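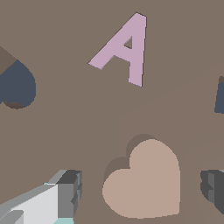
**Ticket 154 – reminder emails going out twice**

Opened: May 1, 2025
Opened by: Amerley Amegashie
Product: Mavow (bookings), mail goes through Ulter
Priority: high, phones are ringing

Customers at the Rätsep clinic getting two appointment reminders. Same text, same time of visit, second one lands 45 minutes after the first. Not everyone. Front desk says mostly people who rebooked but not sure.

Need this stopped before tonight's batch goes at 6.

**9:10** – Looked at the send log in Mavow. One entry per person. So Mavow thinks it sent once. Ulter side shows two accepted messages for the same address, different message IDs. So somthing is handing it over twice.

**9:25** – Checked for a duplicate schedule. Only one reminder rule turned on. There's an old one from November, switched off, named "reminder NEW final". Left it alone for now.

**9:40** – Asked front desk for three addresses that got doubles and three that didn't. Got two and two, fine.
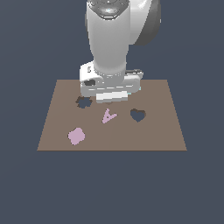 *White robotic arm above the flat brown board.*

**10:05** – All doubles have a cell number AND an email on the card. The singles have email only. Could be nothing, only four people.

**10:20** – Made two test patients, one of each kind. Set visits for tomorrow so they fall in the window. Ran the rule by hand.

- Email only: one message
- Email + cell: one message, then a second one 45 min later (yes I waited)

OK so it is the cell number.

**11:15** – Text fallback is the culprit I think. Settings > Messages > "If text is not confirmed, send email instead." Wait time is set to 45. We don't send texts for this clinic, never paid for it, so the text is never confirmed, so the fallback fires every time. And the email already went.

Don't know who turned it on. Change history only goes back 40 days and it isn't in there.

**11:20** – Turned fallback off. Reran with a third test patient, email + cell.

**12:10** – One message. Nothing after. Leaving it a bit longer.
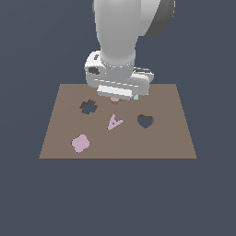
*Gripper over the far edge of the board.*

**1:30** – Still one. Emptied the pending queue too, there were 800 fallback jobs sitting in it, some for visits already past. Exported the list first, it's in the ticket folder as a csv.

Note for Alina – clearing the queue needs the owner login, the regular admin one gives you a blank page and no error. Lost ten minutes on that.

**1:45** – Alina Munteanu asked if we should delete the old November rule as well. I'd rather not today. It's off, it isn't doing anything. Separate ticket pls.

**2:05** – Wrote to Amivik support (they host the Mavow install) asking why fallback can be switched on at all when there is no text plan. Auto reply only so far.

**6:20** – Evening batch went. Checked the Ulter log against the list, one message each.

**7:15** – Past the 45 min mark, no seconds. Told the front desk.

Still open:

- delete test patients (three of them, all last name Test)
- answer from Amivik
- check the other two sites for the same setting – Alina has this

Status: fixed, waiting on vendor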